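**Unit 7: Planning and costing a two-arm work cell**

Students should read these notes before the Sunday deadline for the budget worksheet. The worksheet follows the Zorninero purchase, which Manaia Pomare prepared for the teaching laboratory, and all amounts are in dollars.

### What the quotation covers

A supplier's quotation usually lists the arms, their controllers and a standard pair of grippers. It seldom covers the bench, the enclosure, the cameras or the cabling. In the Zorninero file, Diler quoted for the arms only, and the enclosure was bought separately from Tello for $2,630. Students are to enter these on separate lines, as the warranty terms differ.

### Items commonly left out

- Aluminium profile, brackets and fasteners
- Camera mounts and replacement cables ($429 in the first year)
- Spare gripper fingers ($954 a set, two sets recommended)
- Small articles for handling trials, such as baskets, cloths, boxes and hand tools
- Staff time for assembly and calibration

The last item is the one most often marked down. Labour must be shown even where the work is done by salaried staff.

### Space and layout

Measure the bench with both arms at full reach, and add clearance for the elbows - they swing wider than the grippers on most models. Cable slack should be allowed for at the same time. The floor plan submitted with the worksheet must show the door, the power supply and the emergency stop.

### Staging the purchase

Ulises Cusi will present the Zetetti case in the November tutorial. In that project the second arm was deferred to the next budget year, and the department paid for delivery and installation twice. Students should be ready to say whether the delay was justified, and at what price the answer would change.

Worksheets are to be submitted as a single file. Late work requires a signed extension form. Questions on the costing template go to Manaia Pomare; questions on the case go to Ulises Cusi. 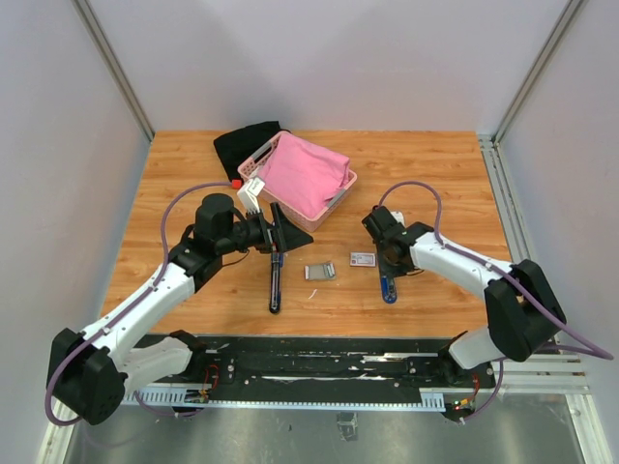
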